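Resources > Household textiles > Trousers and tablecloths
Tagged: laundry, garments, folding, data cards
4 min read

# Agyeman Trouser Folding Set

Maintained by Bernice Wumbei. Garment labels and fold states checked by Selorm Sulemana.

## Summary

The Agyeman set covers the folding of adult trousers on a covered table. It contains 504 sequences, each starting with one garment put down in an untidy state and ending when the garment is folded or the attempt is stopped. The set was split from the larger Prondale laundry collection in March. Shirts, towels and socks stay in Prondale and are not repeated here.

## Contents

- `sequences/` one folder per attempt, numbered without gaps
- `garments.csv` one row per pair of trousers
- `covers.csv` one row per tablecloth
- `states.csv` fold state at each labelled moment
- `notes/` free text, mostly short

There are 21 pairs of trousers. Each has a code made of a colour letter and a number. Sizes are taken from the sewn label where there is one and left blank otherwise. Fabric is entered as light, medium or heavy by hand feel, so two people may disagree on the middle class.

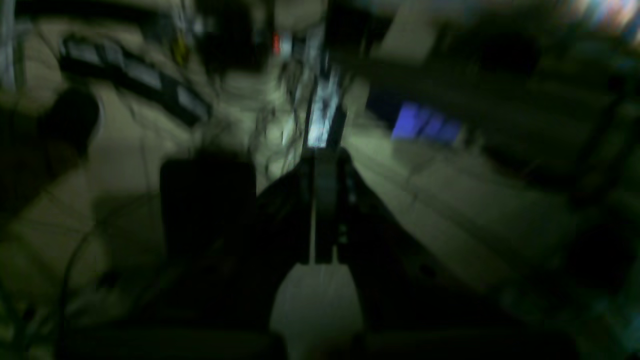 Fold states use five values: `heap`, `spread`, `legs_together`, `halved` and `done`. A garment is `spread` when the waistband and both hems can be found without lifting any layer. It moves to `legs_together` when one leg lies on top of the other along most of its length. A hem that sticks out at the side does not change the state but should be entered in the `hem_offset` column.

`heap` is used for everything that comes before `spread`, including garments that are inside out. The earlier release had a separate `inside_out` state. This was dropped, and the information is now a yes/no column in `states.csv`.

## Lighting

Room lighting was not held constant. The `light` column has the values `bright`, `mixed` and `dim`. Colours should not be compared across these values, and navy and black trousers are easily confused under `dim`. Use the garment code instead.

## Table covers

Covers were included to test whether the edge of a garment can be found against a busy background. Plain covers come from the Flosten linen sub-list and patterned ones from the Irkach sub-list. The names refer to the lists only. A cover is described in `covers.csv` by its main colours, the type of repeat and whether the repeat runs straight or diagonally.
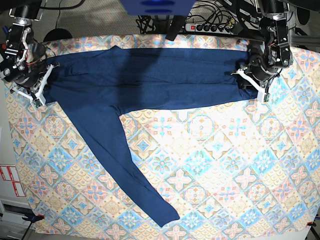 The hardest state to label is the one between `spread` and `legs_together`. A pair of trousers can have one leg fully under control and the other still lying where it fell, and the two legs then need separate entries. With the navy pair on the pastel diamond-and-tile cloth, one leg runs across the table and is held at the hem, while the other goes off diagonally to a slightly rumpled cuff. This is labelled `spread`, with `leg_a` set to `straight` and `leg_b` set to `loose`. Small twists near a cuff are recorded under `twist` and do not affect the leg value.

## Creases

Creases are labelled only in `done`. A line that follows the length of a leg is entered as `lengthwise`, and anything crossing it as `cross`. Soft wrinkling over the seat is ignored. In 133 sequences the crease columns are empty because the garment never reached `done`.

## Known problems

- Garment codes N3 and N4 are the same cut and were swapped in part of the set. Affected rows have `code_check` set to 1.
- Some heavy trousers slide on the smoother covers. The cover is then no longer square to the table and the `cover_angle` value is out of date from that point.
- Pocket linings that hang out are noted in free text only.
- The `halved` state does not say whether the fold was made at the knee or by bringing hem to waistband. Selorm Sulemana is adding a `fold_line` column for this.

## Suggested use

Train and test splits are made by garment, so that no pair of trousers is in both. Do not split by sequence number, as neighbouring sequences often share the same garment and cover. For quick checks there is a file of 900 labelled moments, `quick.csv`, drawn evenly from the five fold states.

## Changes

10th January: `inside_out` moved to its own column, three cover descriptions corrected, `quick.csv` added.

Corrections to garment codes should be sent to Bernice Wumbei with the sequence number and the row affected.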